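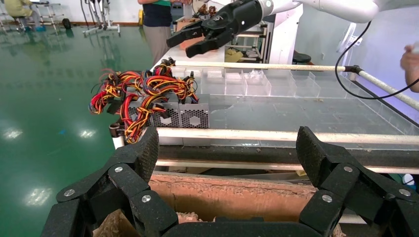
## Osurville trainers teach robot arms to pack power supplies

September 12, 2021

Rianne Verstraete has packed a lot of computer power supplies this summer, and most of them she never touched. She moved a pair of handles at her station in Osurville, and two robot arms a short walk away copied her.

Verstraete leads the training crew at Istix, which began teaching its arms the packing job in August. The method is simple to explain and surprisingly hard to do well. A person steers both arms by remote control from start to finish, the computer records every motion along with the camera views, and the software then studies the recordings until it can try the job without help. The crew has saved 800 full runs so far. The goal is 2,000 by the time the system, called Clornavetti, is handed over to its first customer, the parts supplier Aerts.
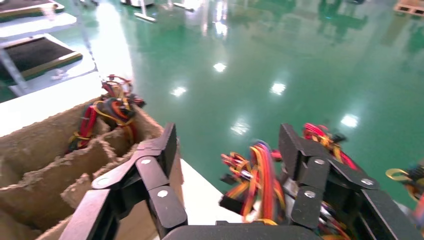
Cables are the part everyone at Istix wants to talk about. A metal box keeps its shape when you squeeze it, but a cable bundle sags and slides and hooks itself on whatever is close by. The red, orange and yellow wires have black ones mixed in, and a gripper finger has to hold the bundle while loops go one way and loose strands hang another. Then it all has to go into a compartment of a brown box with rough, fibrous edges, and those edges love to catch a connector!

"The first week I kept trying to be fast," Verstraete said. "Then we looked at the recordings and the arms had learned all my bad habits – every little jerk and every second guess. So now we go slow and smooth, and the arms go slow and smooth too."

New trainers get 20 practice runs before anything they do is saved. Most of that time goes to learning how to lift with one arm while the other keeps the wires out of the way. There is no feeling of weight in the handles, so people learn to judge a grip by eye, from how the bundle moves when the fingers start to close. Verstraete says card players and knitters pick it up quickest, and she is only half joking.

Mistakes are welcome, up to a point. If a trainer drops a cable and picks it up again cleanly, the run stays in the set, and the software gets to see what a good recovery looks like. Runs with long pauses are thrown out. In the latest test, Clornavetti worked on its own and got 59 units into their boxes before a person had to step in, and the cheer from the training crew could be heard in the parking lot. 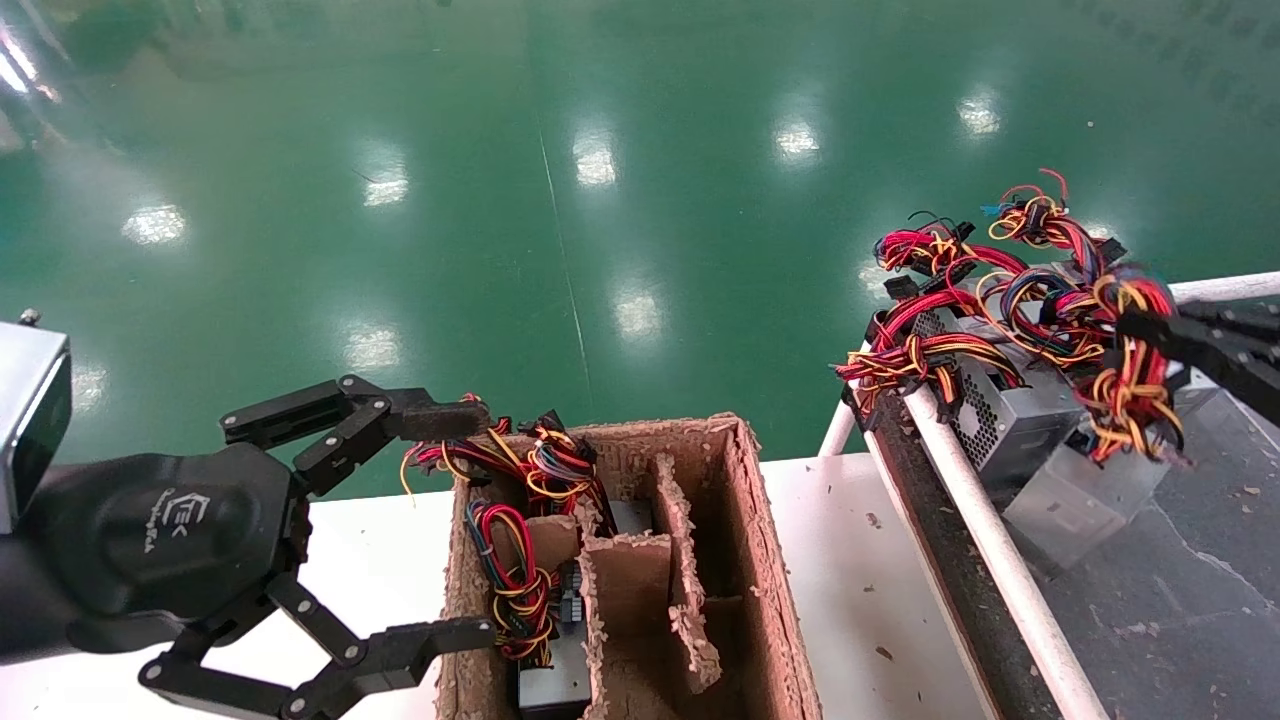

Will the trainers still be needed once the arms can do the job alone?

Istix says they will, at least for the coming year. Every new cable type or box shape calls for a fresh set of runs, and the crew will also take over by remote control whenever an arm gets stuck at Aerts.

Verstraete is already looking ahead to the next task, which is taking units back out of their boxes with the cables still attached. She has tried it a few times after hours and calls it the most fun she has had at work in years – and a good deal harder than putting them in.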